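Projects > Tevano > Two-Arm Handling Study > Questions People Ask

Questions about the Tevano two-arm study

2019-02-22, by the Tevano project team at Wotstead

We've had a lovely amount of mail since our first write-up went online, and a good many of you asked the same things, so we've gathered the answers on one page. Please keep writing in!

What are you trying to find out?

Whether two small arms can learn to handle something soft together from recorded demonstrations, with no hand-written rules for how hard to squeeze or when to let go. Soft things are awkward (they bend, they fold, they tip over just as you get hold of them), and most of our earlier work at Wotstead was with stiff blocks that forgave nearly everything.

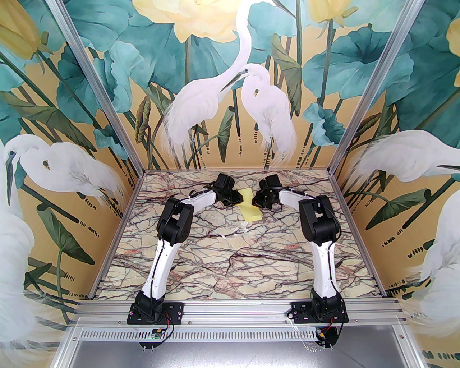 The method is a plain one. A person steers both arms through the task, we record the joint positions and the camera views, and a network called Costache learns to predict the next short stretch of motion for both arms at once. We tried giving each arm its own network first, and they got in each other's way so often that we gave it up by April.

How many demonstrations did you use?

The full set has 3535, and after we threw out the ones with dropped frames or a muddled start we were left with 1592 for training. That's a painful amount to lose, I know, and we've since fixed the recorder so it complains right away.

Why work with a sponge?

It's cheap, it squashes, and it springs back into shape well enough to use over and over. It's also light enough to get nudged by whichever gripper touches it first, so the second arm has to adjust to where the sponge has gone, and that small adjustment is really what we're studying.

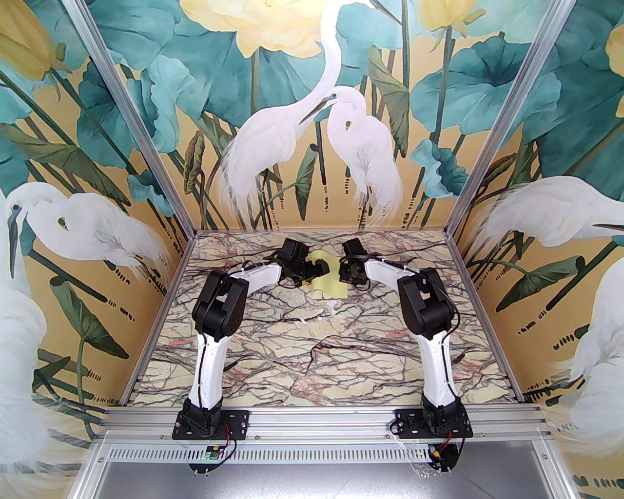 How well does it do?

We ran 400 test trials with the sponge set down in different spots and at different angles. In 23 of them the arms never got a shared hold at all, mostly when the sponge started far over to one side and one arm had to stretch for it. The remaining trials got at least as far as a two-sided grip, though we count that separately from a clean lift, and the lift numbers are still being checked (we'd like to be sure of them before we put them on a page like this one!).

Can I use the data?

Yes, once we've finished tidying the labels. It will go up in the Wulline format, which a few of you already have readers for, and we'll add a short guide to the joint ordering because that tripped up our own newcomers too.

Does the background matter to the network?

Probably more than we'd like. We haven't tested a trained network against a different set of walls or another tabletop, so please don't read our results as saying anything about new surroundings. It's next on our list, along with softer cloths. 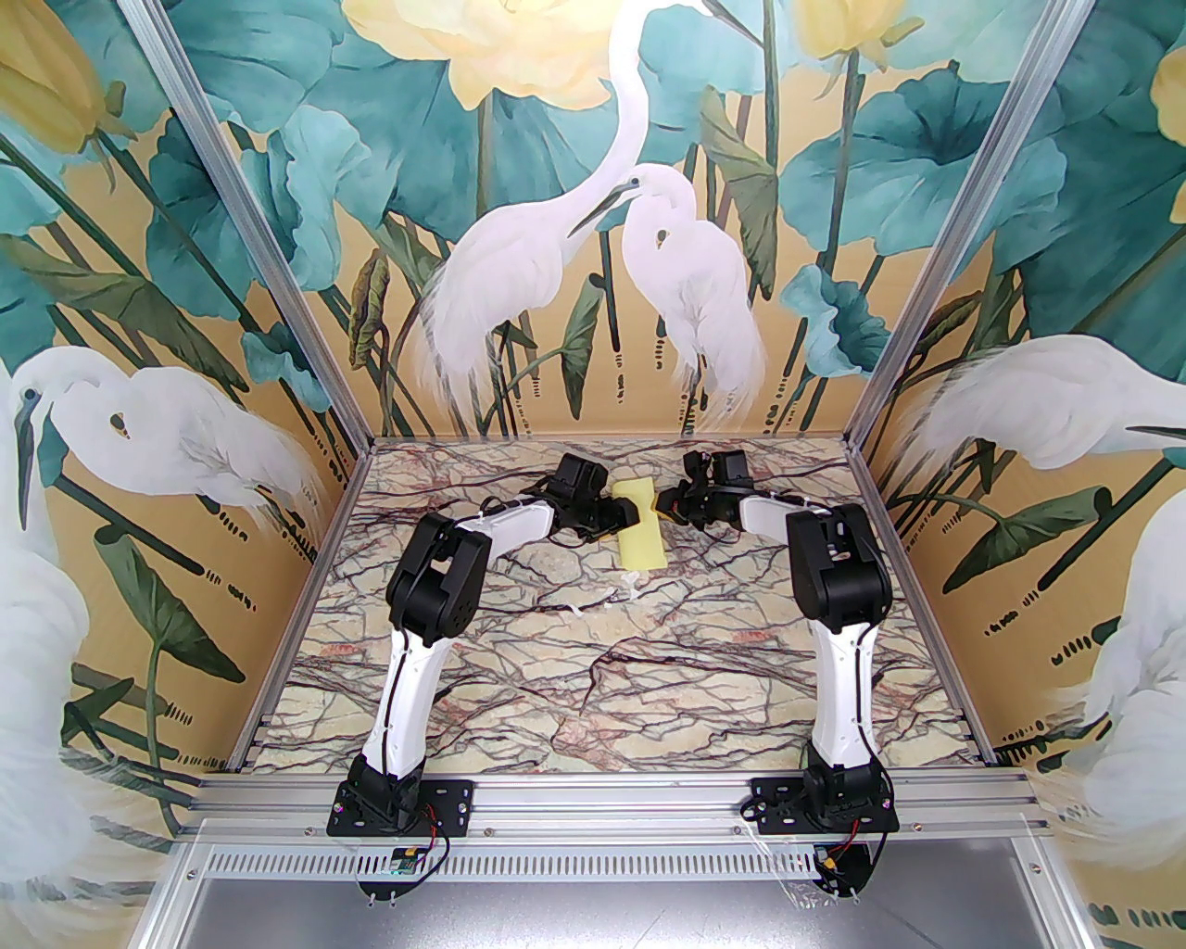
Comments

pell_42: Did you try keeping the two networks separate but letting each one see the other arm's joint positions? We had some luck with that on a folding task, and it trained a good deal faster.

Tevano team: We did, for a short while, and it helped with the bumping but the grips still closed at different moments. We may well have stopped too early. If you have notes on your folding task we'd be so glad to read them.

quietbench: Please include the rejected demonstrations in the release as well. Muddled starts are useful to some of us.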